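Welau fan cafe notices — translation accuracy

halima_s
3 March 2023
Agency notice for Welau's solo hiatus is up. The English version says "indefinite." The Korean text gives no length at all. Please fix the pinned post.

rizalp22
Same thing in practice. No end date is indefinite.

halima_s
Disagree. "Indefinite" got quoted in 586 reposts as a departure from Iyamu. The notice says individual schedules only; group schedules continue.

vlasta_k
Checked both versions. Line 6 has "for the time being." I would use that. The January notice had the same wording and he was back on the radio show in 22 days.
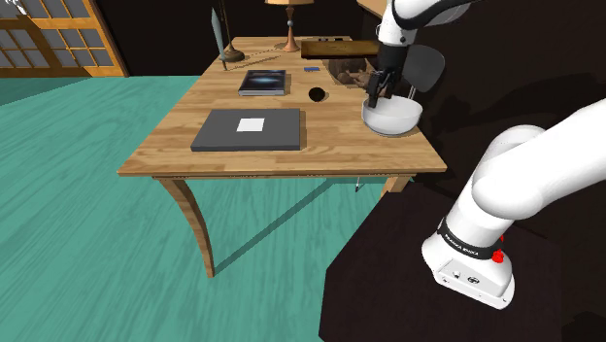 Desk render, galaxy book at the back

szymon_m
One earlier case is not a pattern. The January break was a throat infection — this one names no cause.

vlasta_k
Fair. I'm only arguing for the wording.

nkechi.e
Pinned post edited to "for the time being," with the Korean line quoted under it. Speculation about contracts goes in the Iyamu thread.

rizalp22
Still think it reads softer than the original.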